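The Town That Would Not Throw Away Its Wallpaper

By Daniyal Ansari
23 Jan 2021

When I moved to Voddale, I rented two rooms above a closed bakery, and the first thing I wanted to do was remove the wallpaper. It was brown and cream, with big medallions, and in the evening it made the room feel very small. I asked the landlady for permission. She looked at me as if I had asked to remove the roof. "You can put a new one on top," she said. "Everybody does."

In this way I learned the main rule of decoration in the town. Paper goes over paper. In the oldest houses along the river there can be seven or eight layers, and when a pipe breaks and a piece of wall must be opened, the neighbors come to look at the edge of the hole.

The reason is partly the mill. Clotby printed wallpaper here for three generations, and its workers could buy the rolls with small faults at a very low price. A roll with a shifted color or a broken leaf was taken home under the arm. At its best time the mill employed 300 people and kept 135 patterns in its book, and almost every family had somebody who stood at the printing tables or mixed the colors. 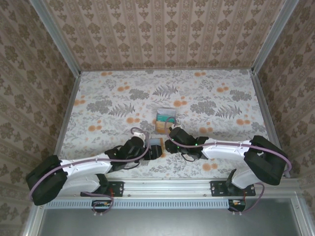 The damask patterns were always the strongest sellers. They came originally from woven silk, which ordinary families could not pay for, and the paper gave them something of the same feeling for the price of a pair of shoes. A damask needs a careful hand. If the paperhanger starts one inch too high, the mistake travels through the whole room and arrives at the door, where every guest will meet it.

Mrs. Sandhu hung paper in Voddale for most of her working life. She is retired now, but she still keeps her long brushes in a drawer, wrapped in a towel. I visited her in July, with the windows open, and she spoke about corners for almost an hour. A corner in an old house is never straight, she told me. The young people push the paper into it in one piece and are surprised when it tears. She cuts it in the corner, always, and lets the second piece lie over the first by the width of a match.

She does not like it when people mix patterns, but she has accepted it. In her time the bedroom had flowers, the hall had stripes, and the good room had damask. Today a customer wants ferns next to medallions, and orange next to brown, and the customer is happy. "It is their wall," she said, but she said it slowly.
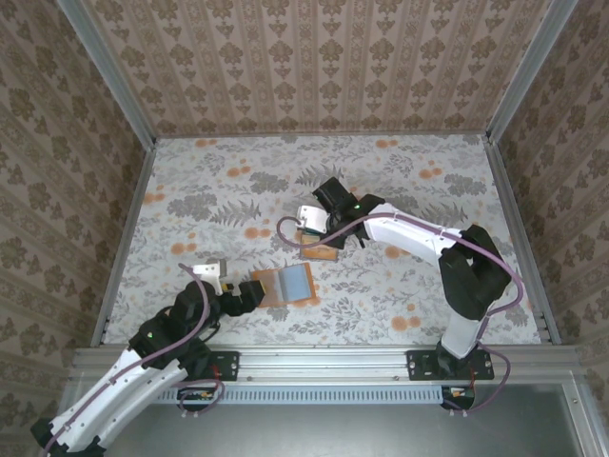 The mill closed its doors when vinyl became cheap and white paint became the fashion. The building stood empty for many winters. What saved the patterns was a mistake in the paperwork: the sample books were listed as office furniture, and so they were left in the office when the machines were sold. There were 2,223 sheets in the end, many of them stuck together from the damp.

A small studio called Ikton rents the old color kitchen now and prints a few of the designs again. They make 200 rolls of a pattern and then stop until the next winter. I asked if this was a way to keep the price high. The printer laughed and showed me the drying racks, which filled the room up to the lamps. There was no place for one roll more.

What surprised me is who buys them. I expected people with large old houses. Instead I met a nurse who papered the inside of her kitchen cupboards, and a retired teacher who covers books and boxes with it. Short pieces are sold by weight from a basket near the door, and on a busy morning the basket is empty before lunch.

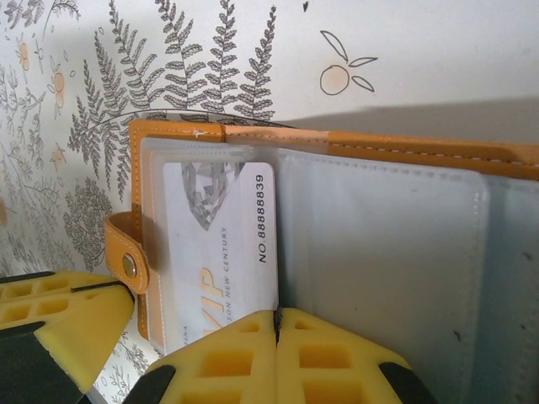

The botanical papers, with their thin gray drawing, are more popular with this new public than the damasks. The printer believes it is a question of light. Many of us live now in smaller rooms than our grandparents, with lower ceilings, and a pale paper is easier to live with. I think also that we look at a wall differently when we spend the whole day next to it, as many of us did this past year.

I did finally paper my own room. Mrs. Sandhu came up the stairs to check the first strip, moved it by half an inch, and went home again. The medallions are still there under the new paper, and under them, the landlady says, there is a green stripe from her mother's time.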